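Health > Everyday > Going into hospital

How to pack for a hospital stay

By Noemi Amato, July 2021
13 comments | 70 shares

I've been in for 2 operations now and I packed terribly for the first one. I took three novels and no slippers! So when my friend Mafalda got her letter through I sat down and wrote her a proper list, and then her brother wanted it, and now it's on the blog.

Start with the letter. Read it twice and put it in the front pocket of the bag, along with your glasses and a list of any tablets you take. Write down the doses too (I just said "the little white ones" and got a very patient look).

Next, clothes. Get something loose that doesn't press on wherever you're being operated on. I had my tummy done, so it was nighties and a pair of enormous trousers I'd bought in Lindoton for painting the shed. Buttons down the front are good if it's your shoulder or chest. Two pairs of pants more than you think, always.

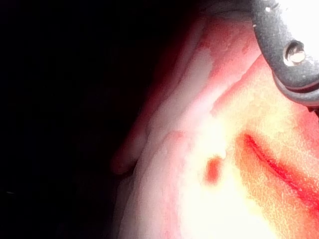
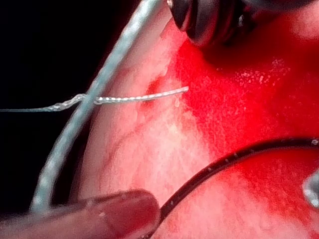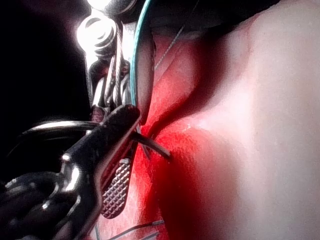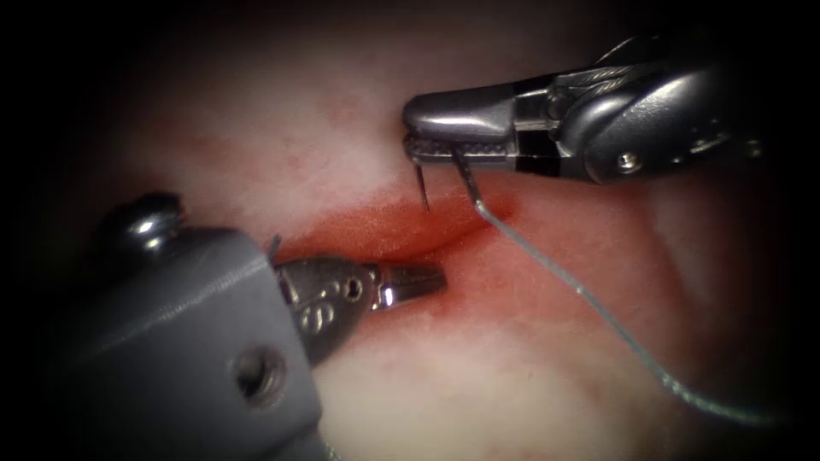 Then the washbag. Keep it small: toothbrush, flannel, lip balm, hair ties, and a plain soap if you're fussy like me. Hospital air dries your lips out something awful, so the lip balm goes in first. Leave jewellery at home, and ask your ward about nail varnish before you paint your toes specially.

Phone charger! Get one with a long lead, as the socket is never where your arm is. Put earplugs and an eye mask in the same little pouch so you can find them in the dark.

Food is trickier. Follow what the letter says about eating and drinking beforehand, to the minute, and ring the ward if you aren't sure. For afterwards I'd take plain biscuits and some squash, because the water gets boring.

Last job is at home. Change the bed, put soup in the freezer and move the kettle and mugs to waist height. I lined up 4 tubs of leek and potato and was very glad of them. Book your lift home as well, and tell the driver to bring a small cushion to go between you and the seat belt.

Mafalda says to add a pen, for the crossword and the forms.

Comments (13) | Share this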